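**Étal à légumes en bois, modèle Sundholm – gamme Plestden**

Page mise à jour le 31/08/2023

Le Sundholm est un meuble de présentation pour les magasins de fruits et légumes, les écoles de commerce et les espaces d'exposition. Le bac supérieur est divisé en compartiments, et chaque compartiment peut recevoir une ou deux sortes de légumes. Le bac est incliné vers le client, de manière que la marchandise du fond reste facile à voir et à prendre.

Le soubassement est fait de panneaux en bois clair avec des fentes horizontales. Un rail foncé le sépare du bac.

**Caractéristiques**

- Référence : Sundholm 94
- Hauteur du bord avant : 94 cm
- Charge admise par module : 49 kg
- Séparations amovibles : 3 par module
- Finition : huile incolore, à renouveler chaque année au mois de mars

Les modules se vendent à l'unité et s'assemblent en ligne. Pour un rang de plusieurs modules, nous conseillons de poser d'abord celui du fond, et ensuite de régler les pieds de chacun. Le tournevis n'est pas fourni.

**Légumes factices**

L'assortiment Ozoliņš se commande séparément. Il comprend entre autres des choux chinois, des margoses, des concombres, des carottes avec leurs fanes, des patates douces violettes et des poivrons. Ces pièces sont destinées à l'exposition et à l'exercice de vente – elles ne doivent pas rester longtemps en plein soleil, les couleurs pâlissent. On les nettoie avec un chiffon humide, sans alcool.

Pour les légumes longs, comme la margose, le rangement à plat l'un contre l'autre donne un bon résultat. Les petites pommes de terre et les haricots verts peuvent être versés en tas.

**Paniers**

Les paniers Wolter conviennent au même rayon. Merci de préciser la quantité à la commande, et de nous écrire avant si vous désirez une autre couleur.

**Livraison**

Le meuble est livré démonté, sur palette. Au-delà de 400 km depuis notre dépôt, le transport est calculé sur devis. Les séparations voyagent dans un carton à part, à vérifier en présence du chauffeur.

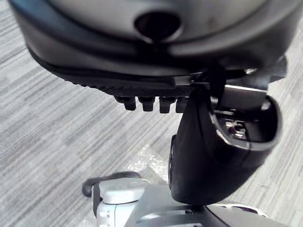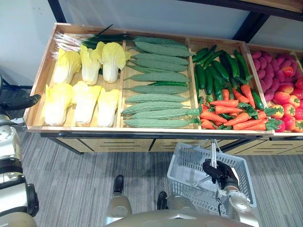
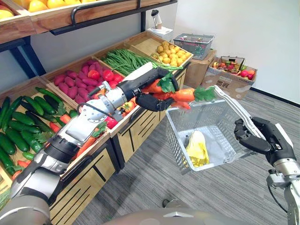
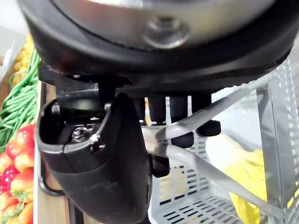
*Dernière photo : panier gris clair en plastique, avec son anse.*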